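Kitchen > Dishwashers > Using your dishwasher > Frequently asked questions

Dishwasher FAQ: loading, salt, filters and funny noises

We love dishwashers at Grellby. We sell them, we fix them, and most of us can't walk past a badly loaded one without moving a bowl. These are the questions that come in to the service desk over and over, with the answers we give on the phone. They apply to pretty much any modern machine, including the Lernden and Lehner ranges we stock, but your own manual always wins if it says something different.

Do I need to rinse dishes before they go in?

No! Scrape them, yes. Bones, pits, labels, rice and big leftovers go in the trash or the compost. After that, let the machine do its job. Many newer dishwashers have a sensor that checks how cloudy the water is and decides from that how long to run. If everything goes in spotless, the sensor may pick a short, gentle program, and the one casserole dish with baked-on cheese comes out just the way it went in.

If you only run the machine every couple of days and the smell bothers you, use the Rinse & Hold program. It's quick, it uses very little water and it needs no detergent.

What goes where?

Plates and pans in the bottom, facing the middle. Glasses, mugs and small bowls on top, upside down and tilted a little so water can't pool in the base. Large platters and cutting boards belong along the sides of the lower rack. Stand one at the front and it can block the detergent door, and then you open up at the end to find a whole tablet sitting there looking at you.

Before you press start, spin both spray arms by hand. A ladle handle poking through the rack is enough to stop one. This takes a second and it solves more "my dishwasher doesn't clean" calls than anything else on this page.

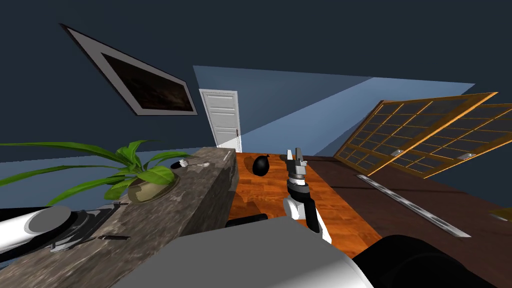

Silverware is where people get heated. In a basket, we like forks and spoons mixed, some up and some down, so the spoons don't nest together. Sharp knives point down, please, if they go in at all. If your model has a third rack, lay everything flat with a gap between pieces and enjoy having that extra space downstairs. We are big fans of the third rack.

What should never go in?

Good kitchen knives, cast iron, wooden spoons and boards, hand-painted china, crystal, and anything with a glued handle. Aluminum turns dull and gray. Insulated travel mugs depend on the maker, so look underneath for a dishwasher mark. Nonstick pans are often sold as dishwasher safe, and they'll survive, but they stay slick a lot longer if you wash them by hand.

Tablets, powder or gel?

All three can do a great job. Tablets are easy and hard to overdo. Powder is our favorite for anyone who likes to tinker, as you can use less for a light load and put a pinch in the prewash cup for a heavy one. Gel dissolves fast and suits short programs, though it tends to be weaker on dried-on starch.

Whichever you choose, keep it dry. A cabinet under the sink with a slow drip in it will turn a box of powder into a brick. And never, ever use hand dish soap in the machine, even a drop. Craig Ogilvie took the call from a customer who tried it and had foam halfway across the kitchen, and the cleanup took a lot longer than the dishes would have.

Is the quick wash any good?

It's terrific for what it's meant to do! The quick program on the Lernden takes 21 minutes and it's perfect for wine glasses, dessert plates and coffee cups straight after dinner. It won't dry things very well, and it won't shift dried egg. For everyday loads, go with Eco or Auto and start it when you go to bed. Eco takes ages, we know. It heats less water to a lower temperature and makes up for that with time, so a long program can still be the one that uses the least energy.

My machine has a salt compartment. Do I really have to use it?

If you live in a hard-water area and your machine has a built-in softener, yes. The salt refreshes the softener, and the softener keeps scale off your glasses and off the heating element. Use coarse dishwasher salt only. Table salt often has additives in it and the fine grains can clump.

The first time you fill it, add water to the compartment as well (your manual will say how much). After that it's salt only. Run a program right away so that any spilled grains get washed off the steel. Then set the hardness level, a step almost everybody skips. A test strip costs next to nothing and we keep them by the register.

Many dishwashers sold in the US don't have a softener at all, by the way. No compartment in the floor of the tub means no salt, and you can skip this whole section.

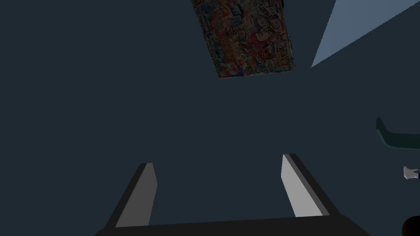 Neusa Rezende wrote in to say that her glasses had been cloudy for two years and she had blamed the detergent the entire time, trying one brand after another. She finally checked the hardness setting and found it still at zero, where it had been since the day of delivery. She turned it up, wiped the glasses with a little white vinegar, and says she now has wine glasses she'd forgotten were clear.

We were so pleased to get that one. The vinegar wipe is a handy test for anybody, too. If the haze comes off, it's scale and you can fix it. If it stays, the surface of the glass has been etched, and sadly that's permanent.

And rinse aid?

Use it. Rinse aid helps water slide off in a sheet, and it makes a huge difference to drying, above all in machines that have no heating coil at the bottom. If you see blue streaks, turn the dose down. If you see droplets and spots, turn it up. Go one step at a time and give it a few loads before you judge.

Plastic will still come out damp. It doesn't hold heat the way china does, and no setting will change that much. Open the door a hand's width when the program ends, and empty the bottom rack first so the puddles on the upturned mugs don't land on your dry plates.

How often should I clean the filter?

More often than you do now! Every two weeks is a good habit if you run the machine daily. Twist the cylinder, lift it out, take out the flat mesh piece under it, and wash the lot under warm water with an old toothbrush. When you put it back, turn it until it locks. A loose filter lets scraps through to the pump, and a cherry pit in the pump sounds like a coffee grinder.

While you're down there, wipe the rubber seal along the bottom of the door. Water from the spray arms doesn't reach that strip and it can get surprisingly grim.

It smells. What now?

Filter first — it's the filter most of the time. Next, check the holes in the spray arms for seeds and bits of label. Then run the hottest program empty with a dishwasher cleaner. If the smell comes back in a few days, take a look at the drain hose. It should rise in a high loop under the countertop before it drops to the drain, so dirty sink water can't run back into the machine. Straightening out that hose is an easy job for a careful beginner.
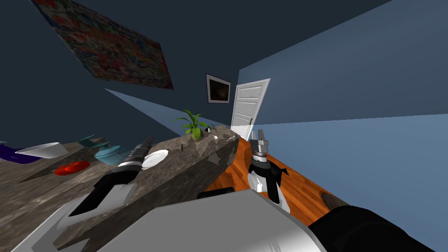 White plate on a granite countertop.

Will steam from the dishwasher hurt my countertop?

Granite and other stone usually shrug it off. Laminate and wood are more sensitive, as the steam comes out right under the front edge when you crack the door open. Many machines come with a strip of protective film or a metal plate that goes on the underside of the counter. Check whether yours was ever fitted. Jhun Sarmiento finds them still taped inside the manual on a good share of home visits.

Stone counters need a different mounting, too. You can't drive screws up into granite, so the dishwasher is fixed through its sides into the cabinets on the left and right. If your machine tips forward when you pull out a full bottom rack, it isn't fixed to anything. Stop loading it until that's been sorted out.

How long should a dishwasher last?

That depends so much on water, use and care that we don't like to give a number of years. We can tell you that Effie Morrison's own Lehner shows 1020 on its program counter and has had one new door seal. She cleans her filter. Not every model has a counter, but if yours does, it's usually tucked away in the service menu.

The display shows an error code. Should I call right away?

Write the code down first. Then switch the machine off, wait a minute, and switch it back on. Make sure the water valve under the sink is fully open and the hose isn't kinked behind the drawers. A surprising number of codes clear up for good after that. If the code mentions a leak, or if you see water on the floor, close the valve, turn off the power at the breaker and call us.

Do you have parts for older machines?

Very often! Racks, wheels, seals, filters and spray arms are the easy ones. Kipchumba Lyimo looks after the parts counter and can order Plemico replacement wheels and baskets for lots of models that have been out of the catalog for ages. Have the model number ready. It's on a label on the edge of the door, and a phone picture of that label is the best thing you can bring with you.

Last updated: May

Related articles
Reading your water hardness test strip
Third rack or silverware basket?
How to measure for a built-in dishwasher
Washing machine FAQ: spin speeds and detergent
Descaling kettles and coffee makers
Book a home visit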